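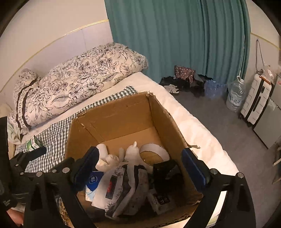
Skelliveo Home Help – Storage & Tidying

The "bits and bobs" box: how do you sort one without giving up halfway?

Posted by Zundcombe
Tags: decluttering, bedroom, small spaces

Hello all, long time reader, first time asking. I've got a cardboard box that lives in the bedroom and it has become the place where everything without a home ends up. I drag it up onto the bed every few months fully meaning to sort it, take out a few things, look at them, and put them all back in again. The box itself has had it as well. The flaps have gone and the edges are all ragged, so I can't even close it and pretend it isn't there.

The trouble is that nothing in it goes with anything else. There's a couple of white plastic figurines (one's a sort of hand with its thumb up, I'm oddly fond of it), a roll of white tape, a flowery fabric bag folded up, a plastic bag that says Vinda on it, a bit of white cord, and then packets and whatnot down the sides. That's only what's showing! I have no idea what's at the bottom.

I'm in a one-bedroom flat with one chest of drawers and a shelf over the bed, and I've got 65 pounds put by for storage if that's the answer. So do I buy something with compartments, or do I just need to be tougher with myself? And where do you put ornaments you like but don't want on show all the time?

9 people found this useful

Bhatia
Member, 310 posts

Don't spend the 65 quid yet! I did exactly that and ended up with a very smart set of drawers full of the same rubbish, only now it was spread out over six drawers and I couldn't find any of it.

What works for me is tipping the lot out. Put an old sheet over the bed first if you've got pale bedding, as the bottom of a box like that is always full of grit and little crumbs of cardboard. Then turn the whole thing over in one go. If you pick things out one at a time you stop as soon as you get to something awkward, and it sounds like that's where you keep coming unstuck.

Once it's all out I sort by where a thing gets used. I don't bother with what sort of thing it is. Tape and cord go wherever you wrap parcels or mend things, so for me that's the kitchen drawer. Fabric bags go on the hook by the front door or inside another fabric bag. Packets I open there and then, and if it's instructions for something I haven't got any more, out it goes. Plastic bags I look inside before anything else, I once threw one away with a perfectly good phone charger in it and I'm still cross.

For the thumb and his friend, I'd give them the end of the shelf and see how you feel after a month. If they start to annoy you, wrap them in a tea towel and put them in the top of the wardrobe. Mine come out in December and go back in when I'm sick of dusting them.

Start in the morning if you can. I began mine at 9 at night once and slept on the sofa – the bed was completely covered.

And please put the old box straight out with the recycling when you've finished, before you go to bed. An empty box fills up again on its own.

drallano
Member, 6 posts

just bin it all. if you havent looked at it in a year you wont miss it. i did 2 boxes like that when i moved and cant tell you one thing that was in them

Zundcombe
Original poster

Thank you both. I can't bin the lot, drallano, I'd be up in the night worrying about what was at the bottom, but I do see the appeal.

Bhatia, the tipping out idea frightens me a bit but I think you're right, I've been picking at it for ages. I'll put a sheet down and do it after breakfast while I've still got some energy. Tape and cord to the kitchen is so obvious I'm embarrassed, I bought a new roll of tape last month when I couldn't find that one.

One more thing if you're still about – what do you do with loose screws and odd little keys? I just know there'll be some.

Bhatia
Member, 310 posts

Jam jar, lid on, back of the kitchen cupboard. Keys get a label if you know what they open. If you don't, give them until the jar's full and then let them go.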